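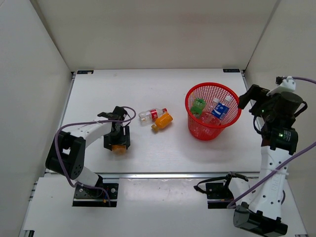 Ginville, 2025-11-15

Keeping a two-arm bench cell in good order

These notes are for anyone running a small pair of servo arms on a bench, the sort that bolt to a shelf in front of a white table and spend their day putting bottles in a basket. Our cell at Ginville is called Grivum, after the label on the first box of parts. Most of what follows was learned on it between October and now. If your arms are a different make the screw sizes will differ, but the jobs are much the same.

Before you start

Switch off at the wall and hold each arm as the power goes. The joints have no brakes and the arm will drop. Lower it on to a folded towel. Wait until the green lights on the motors have gone out before you touch a plug.

Take a photo of the cable runs on both arms. You will think you can remember them.

Base plates

Check the base bolts every 7 days if the cell runs daily. They work loose from the shoulder motor starting and stopping, and the first sign is a gripper that lands slightly to one side of the bottle. Tighten opposite corners in turn. A drop of medium thread lock is fine on metal threads. Keep it off plastic, as it can make some plastics crack.

If a bolt keeps coming loose, look at the hole in the shelf underneath. Ours had gone oval. A wide washer cured it.

Cables

Leave slack at every joint. The purple cable on our left arm goes out in a wide loop over the white link and then down to the base. It looks untidy, and we have twice had complaints about it, but a tight cable pulls out of its plug when the elbow is fully stretched. Move the arm by hand through its full reach with the power off and watch the loop the whole way. It should never go tight and never drop low enough to catch a bottle cap.

Use hook and loop tape for holding cables to the links. Zip ties cut into the sleeve and have to be snipped off each time you change a motor. Spare cable near the front rail can be coiled and tucked behind a bracket, well away from the base motor.

Gripper fingers

Wipe the fingers with a damp cloth and a little washing-up liquid, then dry them. Smooth bottles slip when the pads are greasy. We do this every 200 picks and change the pads at 2000, or sooner if they have gone shiny.

For pads, cut strips from a rubber shelf liner. We buy the Fliker one by the roll – any thin ribbed liner will do. Stick it with double-sided tape, press hard, and leave it overnight. Glue makes a mess when the pads need changing.

While you are there, wiggle each finger. A bit of play is normal. If one moves and the other does not, the horn screw has backed out.

Table and walls

Plain white walls on three sides are worth the trouble. They keep passing people and coloured jumpers out of the background, and they stop a rolling bottle from leaving the table. Wash them with warm soapy water. Scouring powder leaves shiny patches that show up as bright spots.

Wipe along the front rail as well. Grit gathers there and ends up under the base plates.

The small black labels at the back corners should stay where they are. If one lifts, stick it back in the same place and check the arm positions afterwards.

The basket

A mesh wastebasket does well for this job. It is light, and the gripper can knock the rim without harm to either. Mark its place with four small bits of masking tape underneath, or it will creep. Empty it before it is full, as bottles standing above the rim get hit by the next one coming in.

Starting up again

Set the speed at its lowest and run one arm at a time, with the basket off the table. Then both arms, then the basket, then bottles. We go back to 100 per cent speed only after a clean run of the whole lot.

If a motor feels too warm to keep a finger on after a short run, stop and look for a rubbing link. The spare motors are in the Nordin drawer unit, second from the top, with the short screws. The long screws are in the tin.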